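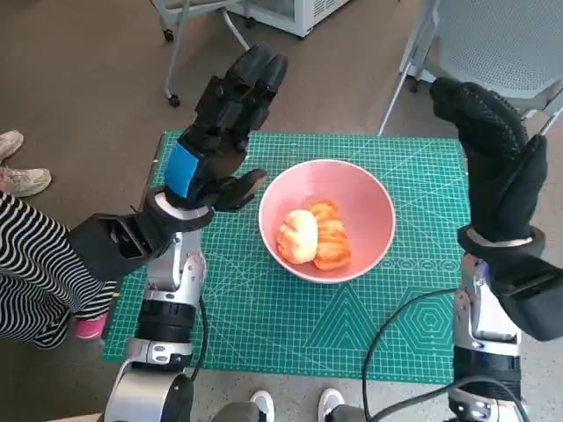
The meal allowance on the Plomia route is going to be the main item when we meet the company on Friday, so please read this before then. Stellard took over crewing from Olline in November and told everyone that existing terms would carry over. Basic pay did. The allowance was left out of the first pay run, and for the second it came back as a flat rate per trip, with no change for crossings that run past midnight. At that rate you could fill the pink bowl on the green mat once and still have a night watch to get through. The old agreement paid by the hour on board, and that is what we are asking to have back.

I have 2 pay slips from deck crew that show the change clearly. One is short by 1,193 for the period. The company says this is a payroll error and will be fixed. It has not said when, and it has not said whether the hourly rule still applies. 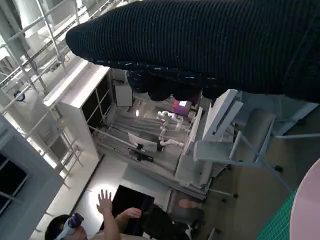
Zlatko Yordanov wrote:

> I was on the Obradović when the hourly rule came in and I still have my copy of it. It covers delays in port as well as time at sea. The flat rate doesn't. We sat outside the harbor most of a night last month and got nothing extra. Can we ask for back pay on that too, or only for the normal crossings?

Yes, we can ask for both. Zlatko, please scan the page on port delays and send it to me off list. If anyone else has a signed copy, send that as well, even if it's the same text.

The company's written offer is a one-time payment of 4,000 to be shared across each crew, with 1,000 of it held back until the new contracts are signed. My view is that we should not sign anything in exchange for money already owed.

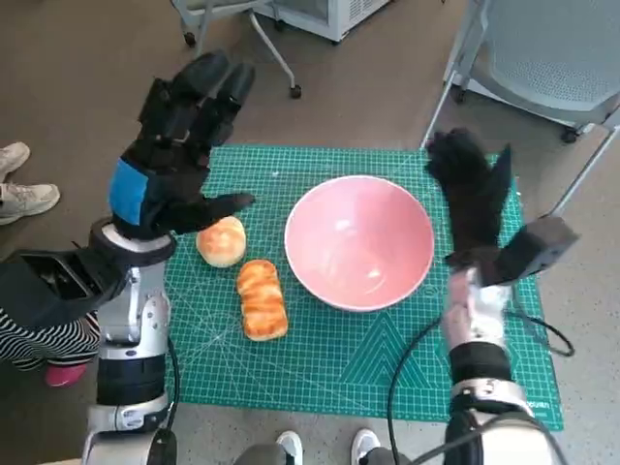
*A round bun and a bread roll beside the bowl.*

Send me your slips by Thursday night with your cabin and bank details blacked out. I need the trip dates and the allowance line left readable. Agency crew should send theirs too, the claim covers them.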